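Flomton Guest Apartments, Hattar
The kitchen: frequently asked questions
Last updated Thu 20 August

On this page we collected the questions which guests send us most often about the kitchen, the plates and the sink. Please read it before you write to us. If your question is missing, use the contact form and we will answer the same day or the next one.

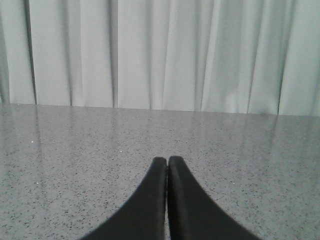
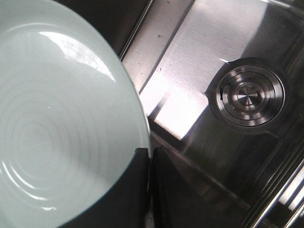

First picture: the speckled gray tabletop and the curtain. Second picture: a green plate next to the sink.

Can I put a hot pan directly on the speckled tabletop?

No, please. Use one of the cork mats, they are in the drawer under the kettle. One guest put a pot from the stove on the surface in February and it left a pale ring which we could not remove completely. You find it near the left corner if you look from the side. For a warm cup you do not need a mat.

How do I clean the tabletop?

Warm water, a drop of dish soap and a soft cloth. Wipe again with clean water after, otherwise it dries with streaks. The gray color with the dark dots is very forgiving, and this is also its problem: crumbs and small drops are difficult to see on it. We recommend to pass your flat hand over the surface when you finish. You will feel what you did not see.

Do not use vinegar or lemon on it, and not the rough side of the sponge.

What about coffee, red wine or turmeric?

Wipe it soon. If a stain already dried, put a wet cloth on it, wait ten minutes and wipe again. If it is still there, leave it and tell us. We prefer a stain to a scratch.

Can I cut bread or vegetables on the tabletop?

Please take a cutting board. Knife marks are charged according to the rental agreement, section 3.

The curtain behind the table is pale. What should I do if it gets dirty?

Tell us and we wash it. Please do not try to wash it yourself, the pleats lose their shape in the machine and somebody must iron them again one by one. When you cook something with oil or tomato, pull the curtain to the side before you start. It also should not lie on the tabletop when the tabletop is wet.

Which plates are in the kitchen, and how many?

The pale green plates are from the Jasia series. Every apartment has 6 large ones. The fine rings you can see in the middle of the plate belong to the design and are not scratches or cracks. We get this question very often, so we are glad if you check here first. A scratch from a knife is gray and goes in one direction, the rings go around the center.

Can the green plates go in the dishwasher?

There is no dishwasher in the apartments with the steel sink. In the other apartments yes, on the short program, with space between the plates so that the rims do not touch.

Is there a correct way to wash the plates by hand?

There is a way which gives us fewer broken plates, so we describe it.

Put a folded towel on the bottom of the sink. A ceramic plate which slips from the hand onto bare steel usually loses a piece of the rim. Wash one plate at a time, with your hands near the edge, and do not leave plates in a pile under the foam where you cannot see them. Rinse with warm water. Food with egg or cheese comes off more easily with cold water first.

The rings hold a little bit of sauce sometimes. A soft brush helps, you go around with it in the direction of the rings. The brush hangs on the hook at the window.

My plate is not glossy anymore, is it damaged?

Most likely it is limescale. The water in Hattar is hard. Put a spoon of vinegar in a bowl of warm water, wipe the plate with it, rinse well, dry with a towel. Vinegar is fine for the plates and bad for the tabletop, so please do this over the sink.

Can I use the plates in the microwave or in the oven?

Microwave yes. Oven no, also not on low heat. For the oven you have the white dish in the bottom cabinet.

I broke a plate. Do I have to pay?

The first plate is free, it can happen to everybody. From the second one we charge the price which we pay ourselves. What we ask is only that you tell us, because the next guests expect a complete set. Wrap the pieces in newspaper before you put them in the trash. If the rim only has a small chip, please do not eat from the plate anymore and leave it on the windowsill.

What can I use for the sink?

The sink is brushed steel, and this means it has a direction, like wood. Wipe along the lines and not across them. Under the sink you find a tube of Plovix cleaning paste, a piece as large as a pea is enough. No steel wool and no bleach.

If you leave the sink wet overnight, you will have white spots in the morning. They go away with a damp cloth and are not serious.

The water goes down slowly.

Lift the strainer and empty it. In most cases this is all. If it does not help after 2 tries, write to us and please do not use chemicals for the pipe.

Where do I leave the dishes when I check out?

Washed and dried, in the cabinet on the right side, the large plates at the bottom and the small ones on top. Between the green plates we like to have a sheet of kitchen paper. If you have an early bus and there is no time for drying, leave the plates standing in the rack.

Do you sell the plates?

No, but many guests ask. The Jasia series is sold in the household shop in the market street in Hattar. They do not always have the green.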